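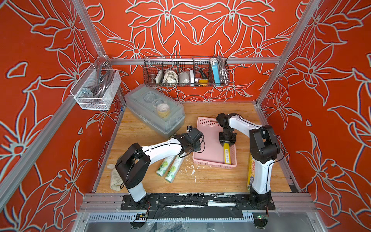
How long should you let a sourdough starter go between feedings if it lives in the fridge? I go a week, and I have stretched it to 21 days without losing it.

Mine came out of a jar I bought in April from Strachan, the small bakery two streets over, when they were selling off extras. It cost less than a loaf. I had killed two starters before that by feeding them on the counter twice a day and then forgetting for a long weekend.

The routine now is simple. I take the jar out at night, throw away most of it, and stir in 20 grams of rye and enough white flour and water to make a thick paste. It sits out until morning. If it has doubled I bake with it, and if it hasn't I feed it again and wait until evening.

A gray liquid on top after a long rest is normal. I pour it off. Pink or orange streaks are another matter – throw the whole thing out and wash the jar.

The flour made more difference than I expected. I used Vadska white all summer and got a decent loaf every time. When the store ran out I switched to Skarel, and the dough was slack for two bakes until I cut the water back. I now use 253 grams of water for a small loaf, down from almost 300. That number is only good for my flour and my kitchen, so start there and adjust.

Next I want to try a loaf with cooked oats in it. I'll write down the amounts if it comes out well.

Filed under: Bread, Kitchen Notes | September 27, 2018

2 comments

ryeandshine
I dry some of mine on parchment and keep the flakes in an envelope. Saved me after a move.

netville_baker
Do you use tap water? Ours in Netville smells of chlorine and I leave it out overnight first.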